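Bench Tips for the Folding Team
June | By Poonam Katiyar

These notes are for students joining the laundry-folding project at the Wimholm robotics club. They cover the bench and the cloth only. Code is handled in Maarten Dekker's handout.

Clear the work surface before each run. Wipe it with a dry microfiber cloth, then a damp one, and let it dry fully. Spray cleaners leave a film, so keep them off the bench.

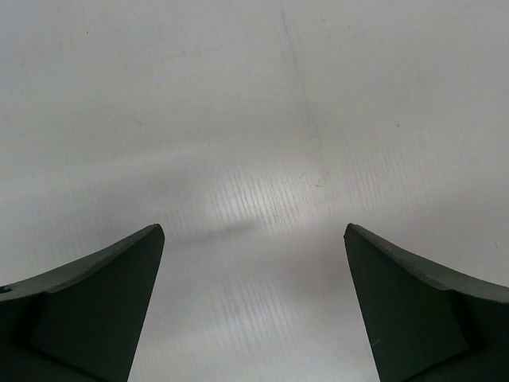
Lighting causes more bad grasps than the gripper does. Set the lamp to one side and check the wrist view with the fingers open and no cloth down. A glossy gray surface gives a soft whitish reflection between and above the fingertips, and fine ribbing shows up inside it. Our edge finder can read those lines as a hem. Move the lamp until the patch is clear of the pick area, or lower the exposure. Specks and scratches are less trouble – the filter drops anything under 24 pixels.

For practice, use plain cotton in one strong color. Wash new shirts twice without softener. Approach with the fingers open, close at low speed, and wait 200 milliseconds before lifting. Raise the cloth 100 millimeters and stop.

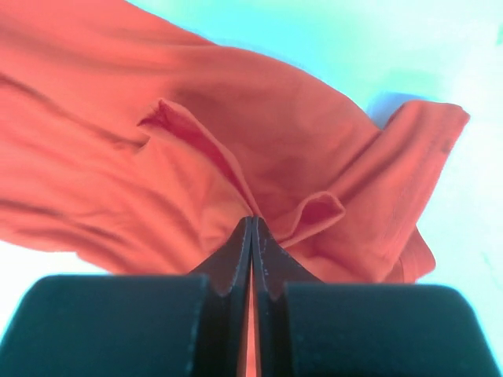
Check the hold at that height before going on to the fold. A single-point grasp lets the hems curl and hides the corners, so the next pick should be a hem edge. If no edge is found, lower the cloth, release and start again. Do not pull it straight by hand while the arm is powered.

Log every attempt, including failures. Els Wuyts keeps the sheet – our last set ended at attempt 89.

Contact: Donal Gilmartin, Wimholm club desk | © Wimholm | Back to top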